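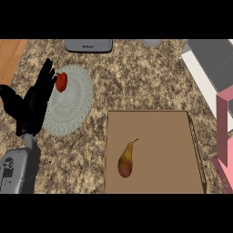 I get asked about the Luvano more than anything else we make, so I finally sat down and wrote it all out. It's a fold-flat shelter for relief work - clinics, classrooms, a dry place to wait in line - and it started as a sketch Idalina Vilela did in January on the back of a delivery slip (I still have it!).

You get six wall panels, a two-part roof and a floor that clips in last. The whole kit weighs 552 pounds, so plan on a pickup or a small trailer. Two people can put it up with the wrench in the lid of the crate. Do the corner posts first and leave the bolts a little loose until the roof is on. I learned that one the hard way.

**Luvano shelter, standard kit**

- Floor area: 18 square meters
- Doors: 2, both wide enough for a stretcher
- Panels: insulated, white or sand
- Anchors: ground screws or ballast bags, your pick
- Packed weight: 552 lb

The Jivolton roof vent is extra, and if you're going anywhere hot I'd get it. Sem Maes tried to talk me into making it standard and I may give in yet.

Older Cloltano frames will take the new walls, but you'll need the adapter strips. Those ship from Van Dijk separately, so order them early.

Want to connect two units side by side? Leave out one long wall on each and add the gutter kit. Write to me with your site sketch - a rough one is fine - and I'll work out the parts list for you.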